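# Unit 3: Planning and budgeting for a home-robotics lab

Read this before the lab-planning assignment. It covers what to buy, what to hold off on, and how to write a budget that survives its first review. The running case is the Ikside teaching lab, which has one room, one robot arm on order and a fixed yearly allowance.

## 3.1 Start from the task list

Most poor equipment plans begin with a catalog. A better starting point is a list of what the robot has to do, written as short tasks: open a cabinet door, pick up a vessel from a top surface, move past a chair without touching it. Next to each task, write down the reach, the payload and the precision it calls for. Only then look at hardware.

At Ikside the first draft asked for an arm on a mobile base. Once the tasks were written out, most of them turned out to sit within reach of a fixed mount, and the base moved to the second year. The money went to spare grippers and a second workstation.

## 3.2 What goes on the list

Group your costs under these headings. Reviewers look for them in this order.

- **Capital items.** Arm, gripper, mount, cameras, workstation, emergency stop.
- **Room costs.** Power, network drops, floor anchors, guarding.
- **Furniture and props.** Cabinets, chairs, tableware. Small money, but it adds up and it wears out.
- **Software.** Licenses, storage, compute time.
- **Service.** Calibration, repair, shipping both ways.
- **Staff time.** Setup hours count even when the people are already on the payroll.

Service is the heading students leave out most often. An arm sent back for a joint repair can be gone for weeks, and a course does not stop for that. Either budget for a loaner or show in the schedule what the class will do in the meantime.

## 3.3 Simulate first, then buy

The Ikside plan puts simulation ahead of any hardware purchase. The team built its test rooms in Pluvar, a room-building tool, and ran arm motions through them before asking for quotes. Each room costs staff time but no floor space, and the layout can be changed in an afternoon.

Simulation is good at some planning questions:

1. Can the arm reach the top of a cabinet from the planned mount?
2. Is there clearance for a door to swing when a chair is nearby?
3. Which camera position loses sight of the work when furniture gets in the way?

It is weaker on others. Simple cabinet models may have no handles, so they say little about which gripper fingers you need. Friction, cable drag and worn hinges are also hard to get right. Leave a line in the budget for testing on real furniture, and do not let the simulation hours push it out.

In the case file, the simulation phase is entered as 100 staff hours, 21 test rooms and 3 mount positions. Keep those figures when you do the exercise so that our answers can be compared.

## 3.4 Quotes

Get quotes in writing and check that they cover the same things. The two offers in the case file, from Tan and Vatis, look close on the first page. The Tan offer leaves out the controller cable set and on-site setup. The Vatis offer includes both but bills the gripper adapter separately, at $653. Put the offers side by side line by line before you compare totals.

Ask each supplier:

- What is the lead time, and when does it start – at order or at payment?
- How long are spare parts kept?
- Is training part of the price?
- Who pays for shipping on a warranty return?

## 3.5 Timing

Ikside has to commit its money by the end of February. Anything not ordered by then goes back to the general fund. Work backward from that point: purchase order, final quote, reach check, room design. If the reach check slips, order the workstation and props anyway and hold the arm.

## Assignment

Write a two-page equipment plan for the Ikside lab, using the headings in 3.2. Include:

- a task list with reach and payload for each task
- a budget table split into year one and year two
- one item you decided not to buy, with your reasons
- a short note on which questions you would settle in simulation and which need real hardware

Round all amounts to the nearest dollar. Bring a printed copy to class, and keep the case file with you, as Unit 4 uses the same room and the same two offers. 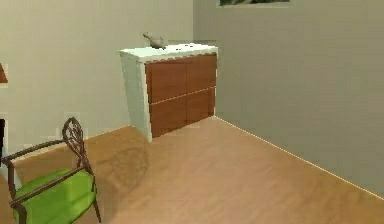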